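Guest House Refit, Flollham
Progress report to the Tokarz Fund, June
Prepared by Lukian Ostapchuk

Work on the upstairs bedrooms is on schedule. Of the 16 rooms covered by the grant, nine are furnished and made up, four are waiting for curtains, and three still need floor repairs. We plan to open the finished rooms on the last Saturday of the month.

Bedding came from Iltberg in two deliveries. All the comforters are plain white, as agreed, so that any one can go on any bed and the laundry can handle them in a single load.

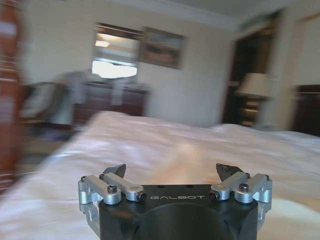 The order was for 90 pillows and the full number has arrived. Spare sets are stored on the second floor until the linen closet has shelves. Kristóf Vida is fitting those now and expects to finish before the opening.

Spending on bedding stands at $309 under the budget line. We would like to move that amount to clothes storage, where we are short.
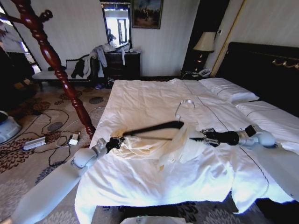

Clothes storage is the main item still open. The wardrobes from Pletum are late, and until they come there is no fixed place in the bedrooms for hanging things. In the four-poster room a jacket and other clothes are over the bench by the back wall, and a cream garment is on the bed with its black hanger. We have 100 hangers in hand — enough for every room — but no rails to put them on. A temporary rail in each finished room would cover the gap, and we ask for your approval to buy them from the bedding balance.

The next report will cover the floor repairs and the curtains.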